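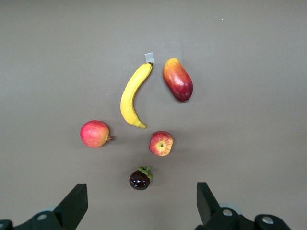 I get asked about dusting fake fruit more than almost anything else on this page, and I blame the holidays – everybody hauls out the centerpiece and finds a year of kitchen grease on it. Before you clean a single piece, spread the whole lot out on a plain table with some space between them. I do mine on gray, because every little speck shows up against it, and you can see which pieces need real work. A yellow banana hides very little. A mango going from gold to deep red hides plenty, so tilt it toward the light and look for dull patches in the shine. And check the crown on a pomegranate! That little tuft is where the dust packs in, and a cloth will never get down in there.

What I use is a soft makeup brush (an old one, obviously washed) for the crowns and stems, then a barely damp cloth with one drop of dish soap for the skins. Wipe, wipe again with plain water, and leave everything out for about 30 minutes before it goes back in anything. Please don't soak them. I soaked a bowl of pears in March and the color came off on my fingers, and I am still a bit sore about it.

Tape is the other thing. A small square of clear tape on a stem is easy to miss and it will collect fuzz like crazy. Peel it slowly, toward the tip, and if it leaves gum behind, rub on a little cooking oil, wait 4 minutes and wash it off with the soapy cloth. Test the oil on the underside first. My neighbor Ah-rin Ban swears by a warm hair dryer for old tape, but on foam fruit I'd be nervous.

Now, what to put it all in. I gave up on wicker because it sheds, and these days I like a plain tray with sloping sides and rounded corners. There's less for crumbs to catch on, and you can wipe it out in one go. The catch with shiny black is that it shows everything. 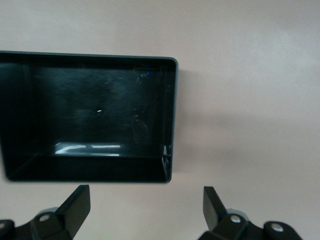

Glossy black under the lights: handsome, but every speck gets noticed.

For a tray like this I skip paper towels, which leave lint, and go over it with a microfiber cloth that's been wrung out hard. Dry it right away with a second cloth, in straight strokes from one end to the other. If you still see a gray haze, move your head before you start scrubbing – half the time it's only the ceiling light bouncing back at you. Real smudges stay put when you shift around.

A drop of white vinegar in the rinse water helps with fingerprints. Let the tray dry all the way before the fruit goes back in, and put the mango in first if it's your biggest piece, with the banana leaning on it.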